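Prerano Opens Free Online Lessons on School Funding for Families and Local School Boards
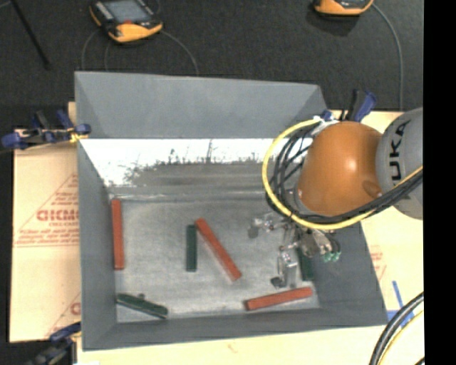 Red and dark green bars in a gray bin, with an orange and gray robot arm.

Jul 15, 2020
By the Prerano Press Office

KETITZ – Prerano, a nonprofit publisher of learning materials for adults, opened today a free online course which explains how public schools receive their money and how they decide to spend it. The course has the name Where the School Dollar Goes. It is written for parents, for new members of school boards and for any resident who pays taxes in a school district and wishes to understand the budget before the vote.

The course can be read without registration. Readers who want to keep their place between visits can make an account with an email address, and the account is also free.

"Every spring our readers write to us with the same kind of question," Prerano said in a statement. "They went to the budget meeting, they received a thick document, and they went home with less understanding than before. We wanted to make something which a person can read in the evening, at the kitchen table, and then go to the next meeting with a good question."

What the course contains

The lessons are divided in 4 parts. The first part explains where the money comes from: local property tax, state aid and federal programs, and why the share of each one can be so different in two towns that are neighbors. The second part follows the money inside the district, from the general fund to the single school building. It gives much attention to salaries and benefits, which in most districts are the largest part of the budget.

The third part is about money that can be used only for one purpose. Many residents ask why a district can build a new gym in the same year when it does not replace a music teacher. The lesson shows, with a sample budget from a small district, how bonds for buildings are kept separate from the money for daily operation, and what the law in many states permits and does not permit.

The last part is practical. It teaches how to read a budget table line by line, how to compare the planned amount with the amount which was really spent, and how to ask for a public document in writing. It also has a word list with 531 terms, each one explained in one or two plain sentences. The word list can be printed separately.

Each lesson takes up to 2 hours, but it is divided into short pages, and the reader can stop after any page.

Tested with readers in Ketitz

An early version was opened in March to residents of the Ketitz area. In total 683 people read at least one lesson and sent back the comment form. The most frequent request was for fewer abbreviations, and the authors have now written out the full name of each program every time it begins a new page. Readers also asked for a lesson about transportation, especially about how bus routes are paid in rural districts. This lesson was added to the second part.

Some readers found the lesson on property tax too difficult. It was written again from the beginning, and the new version starts from one house and one tax bill. The original text, with the longer calculation, stays available as an additional page for those who prefer it.

Partners

The lessons were prepared together with Kimaro, a study group which trains new school board members, and the website was built by Pivunus, a software company in Ketitz. Kimaro will also use the course in its own evening program in the coming school year.

"New board members often have to vote on a budget within a few months after the election," Kimaro said. "They come from many professions, and most of them never saw a fund balance before. It helps very much when the board member and the parent in the audience have read the same explanation."

Prerano pays for the course from its general budget and does not show advertising on the pages. The publisher does not support any candidate or any tax measure, and the lessons do not recommend how to vote.

Changes because of the present situation

Many districts are now making their budgets again, because they do not know how much state aid they will receive and how the schools will open in the fall. Prerano has added a short page to the first part about budget changes in the middle of the year. It will be corrected when there is new information, and the date of the last correction is written at the bottom of the page.

A Spanish version is in preparation. Teachers of civics and economics in high schools may copy any lesson for use in class, if the name of the publisher stays on the page.

About Prerano

Prerano is a nonprofit publisher with its office in Ketitz. It makes learning materials for adults on local government, public schools and household finance. Questions from the press can be sent through the contact page of the publisher.

Comments

budgetmom_k
I read the March version and the property tax lesson was really hard going, so I'm glad it was redone. Is the sample budget the same one as before?

Prerano Press Office
Yes, the sample district is the same. Only the explanation is new.

oldbusdriver
Good to see something on transportation. Does it say anything about special education routes? In our district those are a big piece and they never show up on one line.

Prerano Press Office
There is one page about this, near the end of the bus lesson. We would like to make it longer. Please write to us what is missing.

T. in Room 12
Can I print the word list for my seniors or does each student need an account?

Prerano Press Office
You can print it, no account is necessary.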